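Papier, colle, support : ce qui fait tenir une étiquette d'adresse

Derrière un format de quelques centimètres carrés se trouve un empilement de couches dont chacune impose ses contraintes à l'imprimeur comme à l'expéditeur.
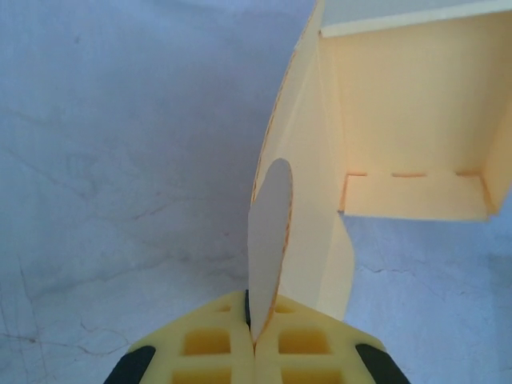

L'étiquette d'adresse autocollante se compose d'un frontal, qui reçoit l'impression, d'une couche d'adhésif sensible à la pression et d'un support siliconé, aussi appelé dorsal ou glassine selon sa nature. Le frontal est le seul élément que l'acheteur examine au moment du choix. Les retours enregistrés par les ateliers portent pourtant le plus souvent sur les deux autres.

Chez Plornetti, imprimeur spécialisé dans la papeterie personnalisée, le catalogue comprend 83 motifs, déclinés en planches et en rouleaux. Le papier couché mat représente l'essentiel des commandes. Il accepte bien l'impression numérique, restitue correctement les aplats clairs et reste inscriptible au stylo à bille, ce que le couché brillant ne permet pas toujours. Le vergé, plus apprécié pour les faire-part, boit davantage l'encre : les caractères de petit corps y perdent en netteté, surtout dans les graisses légères.

Le corps des caractères reste le premier motif de correction avant tirage. Une adresse française tient sur quatre à six lignes, et la tentation est grande de réduire le texte pour ménager de la place à l'illustration. L'atelier refuse de descendre sous 7 points pour un caractère à empattements, 6,5 points pour une linéale. Les motifs à fond photographique posent une difficulté supplémentaire, le contraste variant d'un bout à l'autre de la ligne. La solution retenue est un voile blanc à opacité partielle, placé sous le bloc d'adresse. Il se remarque peu sur un ciel et beaucoup sur un feuillage.

Vient ensuite l'adhésif. Les fabricants distinguent les colles permanentes, enlevables et repositionnables, mais ces termes recouvrent des comportements assez différents d'une référence à l'autre. Une colle acrylique permanente n'atteint son adhésion définitive qu'après plusieurs heures de contact. Durant la première phase, il reste possible de décoller l'étiquette sans arracher les fibres de l'enveloppe – à condition de tirer lentement et à angle fermé. Les colles caoutchouc, dites hot-melt, accrochent plus vite, y compris sur les cartons recyclés à surface irrégulière. Elles vieillissent moins bien à la lumière et peuvent migrer sur les bords lorsque les planches sont stockées au chaud.

La société Drullow, qui transforme des complexes adhésifs pour plusieurs imprimeurs, conseille une application à température ambiante et un stockage à plat, dans l'emballage d'origine. Une planche conservée debout dans un tiroir finit par tuiler. Le défaut est sans conséquence pour une pose manuelle, mais il suffit à provoquer un bourrage dans une imprimante de bureau dont le chemin papier est coudé.

La découpe mérite aussi quelques mots. Elle s'effectue à mi-chair : l'outil traverse le frontal et l'adhésif sans entamer le support. La tolérance est étroite. Trop peu profonde, la coupe laisse des fibres qui se déchirent au décollage ; trop profonde, elle fragilise le dorsal, qui se fend au moment où l'on plie la planche. Les angles arrondis limitent le soulèvement des coins pendant le tri postal. Un rayon de 2 mm suffit dans la plupart des cas. Les angles vifs, plus élégants sur certaines maquettes, demandent une colle plus agressive.

Reste la question des quantités. Le conditionnement le plus courant chez Nokstead, distributeur de fournitures de correspondance, est la pochette de 20 planches. Le rouleau devient intéressant pour les associations et les petits commerces, avec un dévidoir qui décolle partiellement chaque étiquette et évite de plier le support. En novembre, à l'approche des vœux, le délai d'impression s'allonge et les motifs saisonniers passent en priorité, ce qui incite à commander les modèles neutres plus tôt.

Pour un particulier, le calcul est simple. La durée de conservation annoncée est généralement de deux ans pour l'adhésif, et un déménagement rend la planche inutilisable du jour au lendemain. Mieux vaut un tirage court, renouvelé au besoin, qu'un stock acheté pour le prix unitaire. Les étiquettes périmées gardent un usage sur les bocaux ou les classeurs, où une adhérence affaiblie ne gêne guère.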